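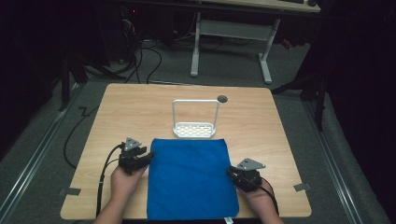 A blue cloth on a wooden table. The cloth has a soft, fuzzy surface.

Why Does Cloth Soak Up Water?

Spill some water on a table and it sits there in a puddle. Put a cloth on the puddle and the water climbs into it. What pulls it in?

Cloth is made of threads, and threads are made of fibers. A fiber is a very thin hair. Cotton fibers grow on a plant. Wool fibers come from sheep. Other fibers are made in factories.

Between the fibers there are tiny gaps. Water sticks to the sides of the gaps and also sticks to itself, so when a little water moves in, more follows. This is called capillary action. It can even pull water upward — the same thing happens inside the stem of a plant.

Fuzzy cloths have lots of loose fibers, so they have lots of gaps. A raincoat is different. Its surface is coated so that water rolls off in drops.

Try it yourself

You need a glass of water and 3 strips of cloth or paper, such as an old towel, a T-shirt and a paper towel. Hang one end of each strip in the water. Wait 8 minutes, then measure how high the water has climbed in each one.

Words to know
Fiber: a thin thread or hair
Absorb: to soak up

Gavari Kids, updated 28 Aug 2025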